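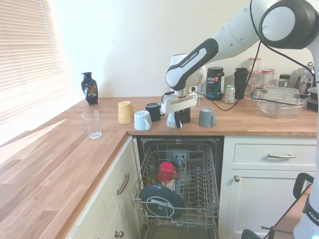 Aus dem Betrieb: Wer räumt hier eigentlich die Spülmaschine ein?

Seit Juni läuft in der Teeküche im Seitenflügel der Versuch mit dem Namen Gonska. Die Geschäftsführung von Uvard hat ihn angekündigt mit dem Satz, man wolle die Kolleginnen und Kollegen »von wiederkehrenden Tätigkeiten entlasten«. Gemeint ist das Geschirr. Die Technik betreut Fonlow, und der Betriebsrat hat dem Versuch für 15 Wochen zugestimmt, mit Vorbehalten, die im Aushang nachzulesen sind.

Wir waren an einem Vormittag dort und haben eine Weile zugeschaut. Wer sich unter Automatisierung Tempo vorstellt, sollte das auch einmal tun. Der Arm fährt zur Tasse, hält an, korrigiert, hält wieder an. Für den oberen Korb braucht er nach Auskunft von Fonlow 17 Minuten. Eine Küchenkraft braucht dafür keine zwei, und sie wischt nebenher noch die Arbeitsplatte ab.

Tassen gehen noch am besten. Schwieriger wird es, sobald große und kleine Teile dicht beieinander sind, denn was vorne ist, verdeckt das Hintere. Die Greiferkamera hat dann vor allem eine helle Fläche vor sich.

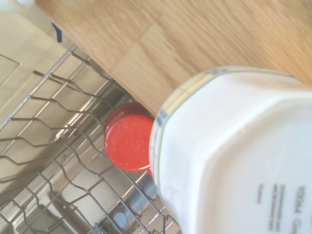
Blick der Greiferkamera: ein großer weißer Behälter, dahinter etwas Rundes, Rotes im Geschirrkorb.

Nun könnte man sagen, das wird schon noch. Mag sein. Uns interessiert mehr, was in der Zwischenzeit mit der Arbeit passiert. Die beiden Küchenkräfte sollten laut Ankündigung Zeit für anderes gewinnen. Bisher stellen sie das Geschirr so hin, dass der Arm es erreicht, räumen beiseite, was er nicht greifen soll, und sortieren nach, was er schief abgelegt hat. Im Dienstplan steht das als »Begleitung«. In der Eingruppierung steht es nirgends.

Dazu kommt der Platz. Zwischen 9 und 11 Uhr ist die Küche für alle anderen gesperrt, Kaffee gibt es dann nur 4 Stockwerke tiefer. Am Standort Gourlay, wo ein ähnlicher Versuch schon zu Ende ist, wurde die Sperrzeit nach Beschwerden verkürzt — bei uns ist davon bislang keine Rede.

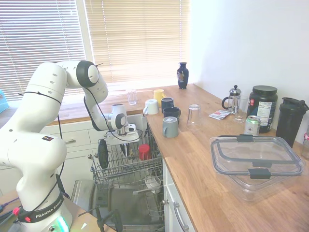 Am oberen Korb. Die Tassen stehen auf der Arbeitsplatte.

Der Betriebsrat hat 5 Fragen eingereicht, beantwortet ist eine davon, nämlich die nach der Unfallversicherung. Offen sind unter anderem, wer die Kameraaufnahmen auswertet, wie lange sie gespeichert bleiben und ob die Stunden in der Küche nach dem Versuch in vollem Umfang erhalten bleiben. Eine mündliche Zusage gibt es. Wir hätten sie gern schriftlich.

Wer in der Küche arbeitet oder dort regelmäßig vorbeikommt und etwas beobachtet hat, kann uns das bis Monatsende mitteilen, formlos und auf Wunsch vertraulich. Die Sprechstunde des Betriebsrats findet wie gewohnt um 13 Uhr statt.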